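Lilelwood Career Paths: Survey Responses on Entering IT Work

Data card, version 2

Maintained by Ilham Pangaribuan and Roald Bakke
Last revised: Sep 10, 2022

Summary

Lilelwood is a set of 2,367 written survey responses from people who work or have worked in IT. Each respondent described how they chose the field, what they studied, and what other work they considered before or after. The text is in English. Responses range from one line to several paragraphs.

Version 1 is no longer distributed. It contained duplicate rows caused by a form that allowed resubmission after a timeout. Do not mix rows from the two versions; the id column was regenerated. 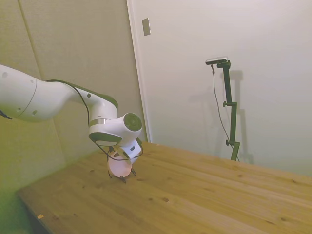 Files

responses.csv: one row per respondent, UTF-8, comma separated, all text fields quoted
codes.csv: topic codes assigned to each response, long format
codebook.txt: definitions and edge cases for every code
splits/: lists of ids for the train and test portions

Fields in responses.csv

id: integer, unique, no meaning beyond identification
role_now: job title as typed by the respondent, not normalized
role_group: one of support, development, operations, data, management, teaching, left_field
years_in: whole years in IT work, blank if not given
first_course: subject of first course after secondary school, free text
alt_career: answer to "What would you have done if IT had not been an option?"
why_it: answer to "When did you decide, and what led you there?"
consent_quote: 1 if the respondent agreed to be quoted word for word, otherwise 0

A blank alt_career means the question was skipped. The string "none" means the respondent typed that they had never considered anything else. These are different cases and should be kept apart. pandas will read "none" as text, but some spreadsheet imports turn it into an empty cell.

Collection

The survey ran on Nelico, a small form server we host ourselves. It opened in January and was announced on two mailing lists and one alumni board. No payment was offered. Respondents could stop at any point, and partial forms were kept if why_it was filled in.

Free text was capped at 2,000 characters per field. Answers that hit the cap end abruptly and have not been repaired.

Coding

Topic codes were assigned by hand. Pangaribuan coded the full set. Bakke coded a random sample of 200 responses without seeing the first set of codes. Disagreements in the sample were discussed and settled, and the codebook was edited where its wording had caused the problem. The remaining rows were then checked against the edited codebook by Pangaribuan alone.

The code family_pressure was the hardest to apply. It now requires a stated expectation from a relative. A relative who works in IT is coded family_example.

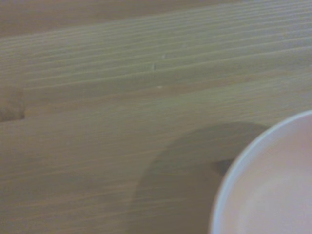
Cleaning

Names, email addresses, and employer names were replaced with bracketed tags. The first pass was done with Tikkanen, our in-house tagging script, and every row was then read by a person. School names were left in only when the school has closed. Spelling and grammar were not corrected.

Splits

The train list holds 2,000 ids. All other ids are in the test list. The split is random within role_group.

Known problems

People who left the field are underrepresented, as the announcement lists mostly reach current staff.
years_in mixes paid work and study for some respondents.
The teaching group is too small for separate analysis.
Three codes were added late and are marked "late" in codes.csv.

Terms of use

Research and teaching use is permitted. Direct quotation is allowed only where consent_quote is 1. Do not try to identify respondents. Redistribution should go through the Dralska repository so that removal requests reach every copy.

Report errors through the repository tracker and include the row id.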